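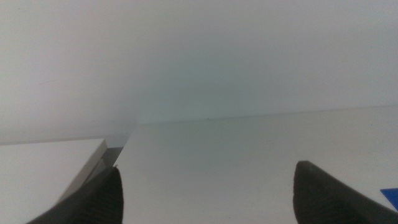

I keep getting asked the same handful of questions about recording demos on a small arm at home, so I'm putting all my workshop tips on one page and I'll add to it as I go. I do this on the end of a workbench in a converted laundry room, mostly in the evenings, mostly for a picking-up-and-putting-away task. Your setup will be different. Plenty of what follows is plain housekeeping, and that's where most of my bad recordings have come from.

If you only came for the cleaning tips, skip down a bit, they're after the part about the table.

Before you record anything

Write the task down in one sentence and tape it up where you'll see it. Mine says "pick up the sponge, put it in the tray, let go, back up." I'm not kidding about the tape. By the second hour I start adding little flourishes, like nudging the sponge straight before I grab it, and then half of my examples have a nudge and half don't. The model then does a sort of half nudge. It's a sad thing to watch!

Decide where an episode starts and where it ends. I start with the arm parked and the fingers open, and I stop once the arm has backed off and held still while I say "one Mississippi" out loud. If you stop the second you let go, the policy learns that letting go is the end of the world and it may just freeze there with its fingers around the thing.

Do five throwaway runs before the ones that count. My hands are stiff at first, and it shows in the joint plots as a wobble. I used to keep those runs because deleting work hurts. Now they go in a folder called warmup and I don't look at them again.

The table

A plain surface is a joy for you and a bit of a trap for the model. My bench was bare and pale for the first month and everything I trained on it looked great, right up until I put down a checkered dish towel. So I now do most of my recording on the plain top and then a smaller batch with something underneath - a towel, a sheet of brown paper, a placemat from the thrift store. I swap it between episodes, never during one.

White on white is its own headache. A white box beside a white table under soft light leaves the wrist camera very little to hold on to, and if the gap between them has a bit of shadow in it, that shadow can be the strongest line in the whole view. I had a policy that I'm fairly sure was steering by a shadow. It was wonderful in the evening with the lamp on and hopeless at 10 in the morning. If your furniture is all pale, try a strip of painter's tape along one edge for a batch, and then record another batch with no tape so it doesn't become a crutch.

Wherever you put the table, mark the floor. I used a paint pen around all four legs. Somebody always bumps it, and in my house it's me with the vacuum. A table that has crept an inch gives you two slightly different data sets with one name on them.

Check what is peeking in at the sides, too. Look through the wrist camera with the arm in its parked position and go right around the edges of the picture. Bright things are the worst for this. A sliver of strong blue by the fingertip is a much better landmark than a pale tabletop, and the model will happily use it if it sits in the same place every time. Either leave bright things where they'll always be when the robot works for real, or move them around on purpose. What you don't want is something that was there for your recordings and goes back in the drawer afterward.

Keeping things clean

Wipe the bench with a barely damp microfiber cloth and then a dry one. I stopped using spray cleaner because it left a film, and the film picked up the lamp as a big smear. Crumbs and specks matter less than you'd think, by the way. I spent a whole February fussing over every speck and I can't find any difference in the results. A clean-ish table is fine. Real life has specks.

Fingers are another story. Rubbery gripper fingers collect lint, pet hair and whatever your sponge sheds, and once they're fuzzy they slip. I clean mine with a cloth dampened with plain water and let them dry fully before I start. Mine came with a sheet of warnings about solvents, so read yours first. A lint roller is good for a quick touch-up halfway through, and it lives in the drawer under the keyboard now.

The wrist lens gets a puff from a rubber bulb blower every time I sit down. Once a week it gets a proper lens cloth. I lost a whole evening to a thumbprint once (mine, from tightening the bracket) and only noticed when I played everything back and the left side was all cream cheese.

Lighting

Pick your light and stay with it for a batch. Then change it for the next batch. I have a cheap clip lamp bounced off the ceiling, which gives me a soft light from above with hardly any hard shadows, and I have the window. I record some with only the lamp, some with only the window, and some with both.

Turn off auto white balance if your camera lets you. Mine used to drift, and the same wall would come out faintly green in one run and plain gray in the next. You could argue that's free variety! I did argue that, for a while. But it drifted in the middle of episodes as well, and that was just confusing. Lock it, and if you want variety, change it yourself between batches.

How many?

Everybody wants a number. For the sponge task I recorded 170 episodes and kept 137. The ones I threw out were mostly my own slips: I bumped the tray, I lost track of which way the leader arm was twisted, the phone rang. I'd have been happier with fewer and more carefully done, I think. When I trained on just the first 70 good ones the robot was already managing the easy spots, and what the rest bought me was the corners of the table.

So spread them out early. I drew a grid on a sheet of paper and put a check in a square each time I started the sponge there. Before I had the grid, I was putting it down in the same comfortable spot just to the right of center, over and over, and I'd have sworn I was being random. People are terrible at random. Roll a die if you have to.

Keep some failures-that-recover. I mean the ones where the fingers miss, you back up, and you get it on the second go. Those are gold. I don't fake them much, I just slow down and let a near miss play out and then fix it gently. The ones to throw away are where you miss, get annoyed and jerk the arm.

What the wrist camera can't see

A few habits that took me too long to pick up:

Drive from the camera view for at least part of every session. If you only look at the table with your own eyes, you'll use information the robot doesn't have. I kept reaching confidently for a sponge that was completely outside the wrist camera's view, and then wondered why the trained version waved around over an empty patch of bench looking lost. Now I begin with a slow sweep so the sponge comes into view before I commit to it.

Watch for the fingers blocking the one thing that matters. With mine spread wide there's a nice big window between them, but as they close that window goes away. If you can, add a second camera off to the side for the last inch. If you can't, slow down there and keep your approach angle the same.

Record some starts with the fingers open and nothing between them, and pause for a beat before you move. It feels like wasted time. It gives the policy a calm place to come back to.

Naming and saving

I name folders by task, then surface, then light, like sponge_plain_lamp. For a while I was calling them things like "good one" and "good one new," and I'd like that time back. Each folder gets a text file with anything odd in it: new finger pads, moved the camera, dog in the room.

Back up before you delete anything. I copy everything to an old drive first and prune the copy on the computer. I once cleared out what I thought was the warmup folder. It wasn't.

Play back 3 episodes at full speed at the end of every session, the first one, one from the middle and the last. If the camera has slipped you'll see it right away by flipping between the first and last. Do it before you put the tray away, so you can still redo a few.

Small comforts

Put the leader arm at elbow height. I had mine too high all winter and my shoulder let me know. Stop every half hour and stretch, or at least go find a snack.

Wear dark sleeves, or the same sleeves. My yellow sweatshirt turns up at the corner of the side camera in one whole batch and I still worry about it.

Keep a drink with a lid on a different table. A different table! I'll say no more than that the old keyboard is at the recycling center.

Still on my list

I want to redo the sponge task with the bench turned to face the other wall and see how much falls apart. I also have a bag of odd socks waiting to be the next thing it learns to put away, and I'm expecting socks to be awful, since they never lie the same way twice and they stick to the finger pads. I'll add a socks section once I have a batch worth keeping. If you've done soft stuff on a small arm and have a tip for lint, the comment box is open and I do read it, usually with breakfast.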